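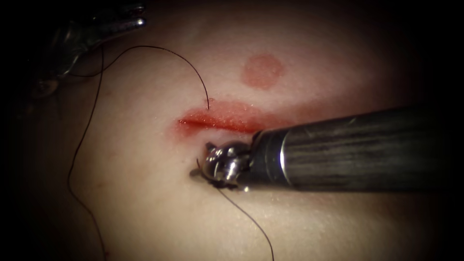
*Fig. 1. Straight incision on a tissue pad.*

# Looking after a cut at home: what people in Vurkstead and Clornness actually do

Health Promotion project, final report
Supervisor: Krystyna Wysocka

## Why this topic

Discharge sheets. Everyone who gets stitches or glue or strips goes home with one, and I wanted to know if anybody reads them. My nan didn't. She let hers "get some air", which is what her mum told her to do, and the sheet went under the fruit bowl.

Original plan was to compare healing times. Dropped in week two, no ethics approval for anything clinical and no way of getting it before semester ended. So this is a survey of what people say they do, plus short interviews. It doesn't measure healing at all.

## Method

Paper survey, one page double sided. Left at 3 places: the Dellero pharmacy in Vurkstead, the community centre at Clornness, and the Gebru Street library. Open for all of January. Adults only, and only people who'd had a cut closed by a doctor or nurse in the past five years (stitches, glue, staples, strips, all ok).

381 surveys came back usable. Then 31 interviews from people who ticked the box, mostly by phone, mostly short. Notes by hand, typed up the same night where possible.

I coded the open answers myself. Should have had a second coder – see limitations.

## What came up

### The sheet

Most people remembered getting one. Fewer could say where it was now or what it said past "keep it dry". A lot of interview people said the nurse's spoken advice was the bit that stuck, especially if she said it twice, or said it to whoever was driving them home.

One man in Clornness had his laminated. He fishes.

Complaints about the sheet itself: small print, photocopied until grey, no phone number or a phone number that rang out. A couple of people had been given a sheet for a different sort of closure from the one they had. Glue advice for stitches, that kind of thing. They mostly worked it out.

### Water

By far the most confusion here. "Keep dry" for how long? Does a shower count? Dishes? Several people wrapped a hand in cling film and tape to shower, a few used a bread bag. Some went swimming within days becuase salt water is "good for it". The salt water idea was much stronger in Clornness, no surprise, it's on the coast.

### Things people put on

Open question, so answers all over the place. Plain petroleum jelly, antiseptic cream, tea tree oil, honey from the cupboard, vitamin E capsules cut open, nothing. Almost everyone who used something off the sheet had got the idea from family. The pharmacy was second. Websites came up less than I expected, though people may just not like admitting it.

The antiseptic ones tended to be confident. Phrases like "can't hurt" and "belt and braces" again and again in the transcripts.

### When to worry

Asked people to list signs that would send them back to a doctor. Redness and pus were common answers. Spreading redness specificaly – much less so. Fever was hardly mentioned on paper but came up more in interviews, where I think people had time to think. Several said they'd wait until after the weekend regardless, since the clinic at Clornness shuts and it's a long drive to Vurkstead.

That last bit isn't a knowledge problem. A better sheet won't fix it.

## Suggestions

- Say a number of days for keeping it dry, and say what counts as wet
- Warning signs at the top, not on the back
- After hours number in large print, and someone to check it works
- Write which closure the person has by hand on the sheet
- Ask who's at home with them and tell that person too

Krystyna suggested trialling a fridge magnet. I like it but have no data on magnets.

## Limitations

Self report, so people are remembering and probaby tidying up. One coder. Library and pharmacy crowds skew older. English only, which is a real gap for Vurkstead with the meatworks there. Question 3 was badly worded (two questions in one) and I've left it out of the results completely.

No comparison with what clinics say they hand out. I emailed, one replied, too late to use.

## Appendices

A – survey form
B – interview prompts
C – coding list, with the categories I merged marked in pencil (scan is a bit faint, have asked to redo it)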